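Ticket 203 – Guest Wi-Fi drops in the upstairs rooms
Opened by: Ifigeneia Sfakianakis, Pretmont guesthouse
Handled by: Cosimo Bortolotti
Status: Waiting on customer

Ifigeneia, Friday, 9:10 am
Good morning, and thank you again for being so patient with me on the phone! The Wi-Fi upstairs has been dropping every evening since we moved the Hilteck router into the hall closet. It comes back by itself after 10 minutes or so, but by then I usually have a guest in slippers at the front desk. Downstairs is fine, and so is the kitchen tablet.

Cosimo, 9:42 am
Good morning, Ifigeneia, and please don't apologize, I'm glad you wrote. I had a look at the log you sent over. The router is restarting on its own, 16 times this week, mostly after dinner – and that makes me wonder about heat. Could you leave the closet door open tonight and tell me if the fan vents are clear? Also, which channel is the upstairs extender on?

Ifigeneia, 11:05 am
There was a stack of folded tablecloths leaning right up against it, oh dear. I've moved them to the linen shelf. The extender says channel 11, and the router says "auto". I tried my own phone in room 15 with the door shut and got two bars, then one by the window. I've attached my router log again.

Attachments
1. router_log_evening.txt
2. Room 15
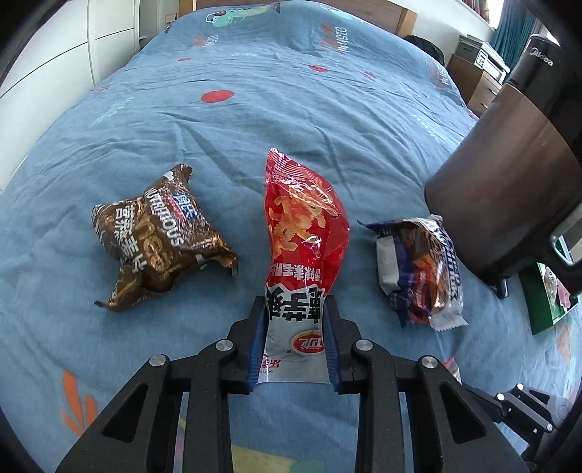 3. extender_settings.txt

Cosimo, 1:30 pm
Thank you, all received. Please set the router to channel 1, save, and restart the extender last. If it drops again tonight, just note the time and reply here. I'm in until six, and Yutong Cao has the evening shift and knows the whole story.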